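Two-Arm Pinboard Station: Final Project Report

Prepared by Isla Ellery and Dénes Takács
Supervisor: Burgi Hollenstein
Submitted Mar 21, 2023

1. Purpose

The project set out to build a tabletop station that can pin and unpin paper notes on a cork board, using two small robot arms and parts we could buy or print ourselves. Work was done in the shared workshop behind Iona Cairns's house, where bench space is free in the evenings. The station is called Janumance in our notes and in the code.

Push pins were chosen as the test object for three reasons. They are cheap, they have a shape that punishes poor alignment, and they need a pull along one axis to come out cleanly. A gripper that arrives a little to one side will tip the pin and tear the paper before it lifts anything.

2. Gripper fingers

The fingers went through four versions. The first was a plain flat jaw. It held blocks and pens without trouble and slid off the cap of a pin almost every time. Version two had a groove cut for the pin shaft, but the groove only worked when the pin stood perfectly straight. Version three added a ribbed pad on the inner face. Version four kept the pad and hollowed out the body of the finger to save weight at the wrist.

The final approach has the open fingers straddling the pin before they close. The closing motion is slow, and the wrist is held still until both motor currents rise.

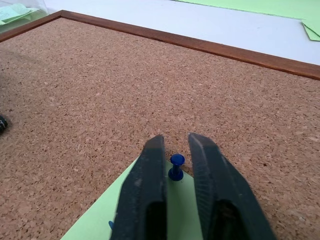
Figure 1. Wrist view with the fingers open on either side of a blue push pin.

We found that the wrist camera sees the board at a steep angle, and that this affects the depth estimate more than the side-to-side estimate. The grain of the cork gives the feature tracker plenty to work with, although most of those features are useless because they look alike. Tracking the edge of the paper gave a steadier result. Light green paper was kept for all later tests for this reason.

3. Control

Both arms run from one laptop over a single bus. The control program, Mathias, was written by Dénes and reads target poses from a text file. Joint limits are checked before each move. There is no path planner. Instead, each arm has a list of safe waypoints above the board and always returns to one of them before changing sides.

The bus was the source of most lost time. With both arms connected, packets dropped whenever the two grippers moved at once. Replacing the Piltudard adapter with a Unumel board and shortening the cable runs removed the drops. Cable routing still needs work: slack has to be left at the elbow for full travel, and the loops can catch on a frame or a container if a waypoint is set too low.

4. Test procedure

The board lies flat between the arms and is squared to the seam where the two tables meet. Notes with simple hand-drawn symbols are placed on one half. The left arm handles pins and the right arm waits at its rest pose unless a note has to be held down. Elsie Tawhiri logged each attempt by hand and we compared her log with the program output afterward. 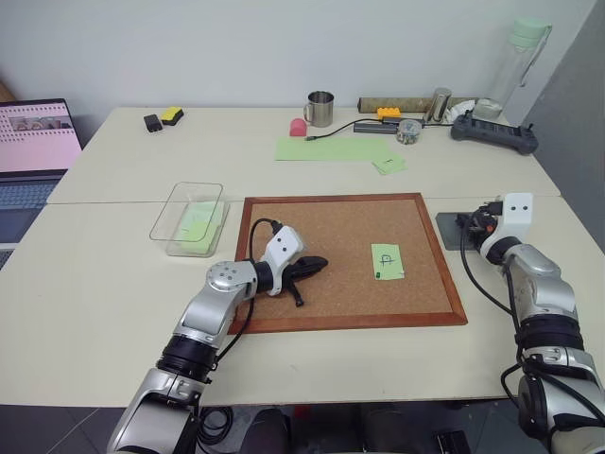
Why is the board laid flat and not hung on a wall?
With the board flat, the pull on a pin is vertical and gravity does not drag the paper sideways during the lift. Hanging the board would also put it outside the reach of both wrists in their stiffest poses.

5. Results

Finger wear was measured by opening and closing the gripper on a fixed pin for 2,000 cycles. The pads showed scuffing but grip force did not change by an amount we could measure. Failures in the live tests fell into two groups. The larger group came from pins leaning away from the approach direction. The smaller came from the arm sagging near full reach, which put the fingertips too low — they touched the paper before closing.

A sag correction was added late in the project. It is a lookup table with nine entries, filled in by hand, and it should be replaced with a proper model of the arm.

6. Remaining work

The pins are still pushed in by a person before each run. Inserting a pin needs more downward force than the wrist motor can hold, and we did not want to strip another gear. Isla plans to try a lever attachment in July. The waypoint lists also need to be moved out of the main file, which has become hard to edit.

Finger drawings and the Mathias source are on the workshop drive under the project name.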